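Choosing a First Apartment Near Campus: Seslow and Wotby Compared
Term project report, housing and community planning

Our group compared two rental areas that students often pick after leaving the dorms. Seslow is a neighborhood of older walk-ups close to campus. Wotby is a newer development on the other side of the river. We looked at rent, travel time and lease terms.
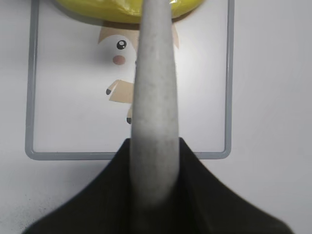 Rent was taken from February listings for one-bedroom units. The middle price in Seslow was $835 a month. Wotby units cost more, but heat and water were included in 7 of the 10 listings we read.

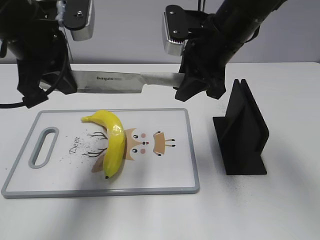 Does the lower rent in Seslow make it the cheaper choice?
Only for tenants who keep their heating bills down. Most of the Seslow buildings have old windows, and utilities are billed separately.

Deposits were harder to compare. Sunia, the company that manages most of Wotby, asks for a flat $400. Owners in Seslow usually want one full month of rent.

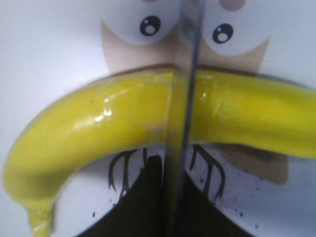

Travel time favored Seslow. It is a short walk to the library, while Wotby tenants depend on the Ruangrit Road bus, and the last one leaves campus at 10 p.m.

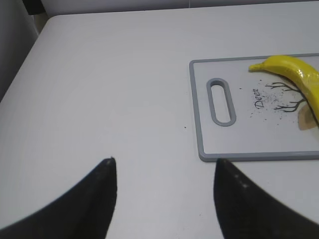 Lease length was the other main difference. Sunia offers only 12-month leases. Several Seslow owners will write one for the school year, and subletting is allowed with written permission. We did not look at parking, and we had no listings for shared units in Wotby.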